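Pair two at Kerkgate is back from the bench, and Fereshteh Hashemi would like it known that the left gripper was never "haunted". Its jaw closed when it felt like it because the cable had worked loose at the handle. She reseated it, tied it down and wrote LOOK HERE FIRST in the logbook, underlined 4 times.

While the covers were off she cleaned the jaw pads, which had collected a fair bit of old drink. Please wipe them after every run with a dry cloth. Your sleeve is not a cloth. Marker cubes get checked too: if one wobbles when you nudge it, stop and recalibrate, or the next 30 takes are modern art.

Cup work carries on upstairs at the round table. Fill levels are your own affair, but so is the mop. Spare pads are in the Bolow drawer, whatever colour the label says.
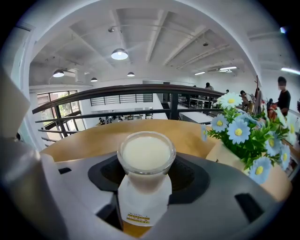
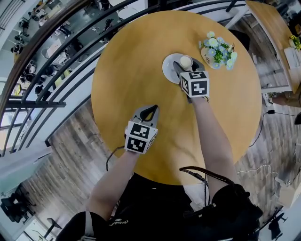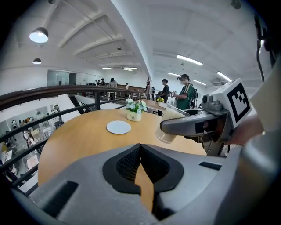 Cup work with the hand-held grippers at the round table, upper floor.

2 comments · 4 shares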